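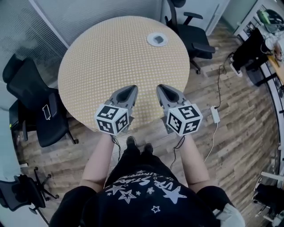

Table ronde, plateau jaune pâle à petit motif blanc.

Listex – liste de mots pour les annonces de meubles d'occasion (français / espagnol)

Version du 19 mai 2010
Responsable : Yesenia Rengifo
Relecture de l'espagnol : Jhosep Yupanqui

Contenu

Listex contient 3 327 entrées. Chaque entrée est un mot ou une expression courte que l'on rencontre dans les annonces de vente entre particuliers : noms de meubles, couleurs, motifs, états d'usure, défauts. Les annonces viennent du bulletin Montoya, qui nous a donné l'autorisation par écrit de reprendre le vocabulaire, mais pas les textes complets. Pour cette raison, les exemples du champ « phrase » sont rédigés par nous.

Fichiers

listex.txt : la liste principale, une entrée par ligne, champs séparés par une tabulation
motifs.txt : seulement les mots de motif (à pois, à losanges, rayé, chiné...)
variantes.txt : les fautes fréquentes et leur forme correcte
LISEZMOI.txt : le présent document

L'encodage est UTF-8 sans BOM. Si vous ouvrez la liste dans un tableur, il faut choisir la tabulation comme séparateur, sinon les virgules des phrases vont couper les lignes.

Champs

id : numéro stable, qui n'est jamais réutilisé
fr : forme française, au singulier
es : forme espagnole, au singulier
genre : m, f ou mf
domaine : un code parmi 11 (voir la fin de listex.txt)
phrase : une phrase d'exemple, parfois vide
note : remarque libre

Les mots de motif

C'est la partie qui nous a demandé le plus de travail. Les vendeurs écrivent « à pois » pour presque tous les petits dessins clairs, même quand ce sont des carrés ou des losanges. Nous avons gardé les deux usages : le mot exact porte la note « strict », le mot employé par habitude porte la note « large ». En espagnol, « de lunares » pose le même problème, mais moins souvent selon Jhosep.
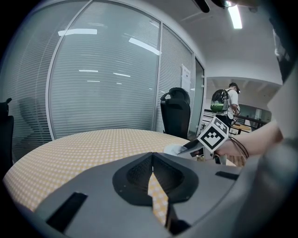 Bord de la table : petits losanges blancs sur fond jaune pâle.

Utilisation avec Cleroleo

Copiez listex.txt dans le dossier « listes » de Cleroleo et relancez le programme. La version 4 lit le champ « note », les versions plus anciennes l'ignorent sans message d'erreur. Avec Jilten, l'importation fonctionne aussi, mais les accents des majuscules sont perdus – nous n'avons pas encore trouvé la cause.

Défauts connus

12 entrées ont un genre douteux, elles sont marquées « ? ».
Les mots régionaux du Pérou sont trop nombreux par rapport à ceux d'Espagne.
« Guéridon » et « table d'appoint » renvoient au même mot espagnol, ce qui est à corriger en décembre.

Licence

Usage libre, même commercial, à condition de citer Listex et de joindre ce fichier. Pour les corrections, merci d'indiquer toujours l'id et pas seulement le mot.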